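Gresolen Opens Free Email Newsletter Course to Small Shops in Stustcombe

STUSTCOMBE, Mar 9, 2019 - Gresolen, the online marketing studio on Lemieux Street, is opening its email newsletter course to every independent shop and trade business in town, free of charge. The first group has 40 places and starts in May.

The course grew out of a trial run last fall with 13 local businesses, among them a bike repair shop, two bakeries and a piano tuner. Most had a list of customer addresses sitting in a spreadsheet and had never sent a thing to it. By the end of the trial they had sent 69 newsletters between them, and the piano tuner had booked himself solid through the holidays.

"I loved every minute of it," said Bohdana Ostapchuk, who founded Gresolen and taught the trial group herself. "People came in thinking they couldn't write. Then they'd tell me about a loaf that went wrong or a bike somebody found in a barn, and I'd say, well, there's your first email!"

Students will meet for six evening sessions at the Gresolen studio. They'll learn how to ask customers for permission to email them, write a subject line that sounds like a person, pick a sending schedule they can keep up, and read the open and click numbers afterward. Each business will also get a one-on-one review of its sign-up form.

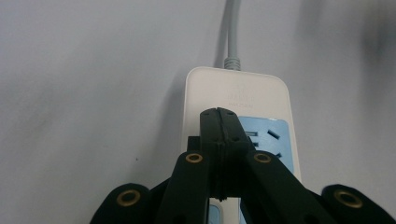 Sessions will use Pludach, the newsletter tool Gresolen built for its own clients, but anyone already set up with another service is welcome to stick with it. Students should bring a laptop and their customer list, however messy.

Rosalie Oberholzer, who runs one of the bakeries from the trial, will come back as a guest speaker. "I send mine on baking mornings, while the first trays are in," she said. "Customers write back - that still thrills me."

To sign up, stop by the studio or ask for a form at the front desk. A second group will be added if the first one fills.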